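Shared Table Check – Gellesstead Studio, second floor
Round: May, afternoon
Checked by: Lowri Ellis
Form 12, long table and surroundings

I love doing this table! It gets more use than anything else on the floor, and the form finally has a proper comments column, so I'm going to fill it.

1. Table steady, no rocking or loose joints – PASS
Leaned on both ends and gave it a good shove. Solid as ever. The felt feet from Clandell were a great buy.

2. Edges and top free of splinters – PASS
Ran a cloth along the whole length and it didn't snag once.

3. Drinks closed when set near papers or electronics – PASS
Screw caps and lids only, please, everyone. You've all been so good about this since the spring reminder.
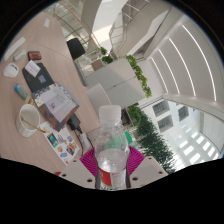 An open mug still means a trip to the side counter, and that goes for me too (I had to walk my tea back at the start of the round).

4. Small items kept away from the table edge – COMMENT
Mice, cases, little boxes, cards. They creep outward over a day. Push them in a hand's width when you stand up. Not a fail, just a habit worth having.

5. Walkway beside the plants clear – PASS
Bags off the floor, pots on their trays. Lovely.

6. Cables tidy and off the paper – ACTION
The tangle needs sorting. Coil what you aren't using and fasten it with a Hoshino strap; there's a fresh pack in drawer 3. Loops on a tabletop catch sleeves, and one good tug brings the next thing along with it.

7. Power adapters on a hard surface, nothing draped over them – PASS
Keep cards and folders from sliding on top. Asset tag 244 is due for its yearly plug test – I've put it on the Ciltska list.

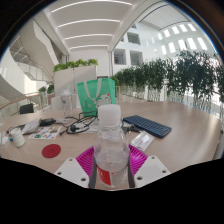
Item 6: black cables on the tabletop, partly over a white sheet of paper, behind the bottle and in front of the mint-green cat tote.

8. Bags on hooks when the table is busy – COMMENT
Fine tonight, but the hooks by the door are really handy and hardly anyone uses them. Try one!

9. Extinguisher 127 in place, pin and seal intact – PASS

Open actions: item 6, before the next round. Plug test for 244, with Ciltska.
Signed: L. Ellis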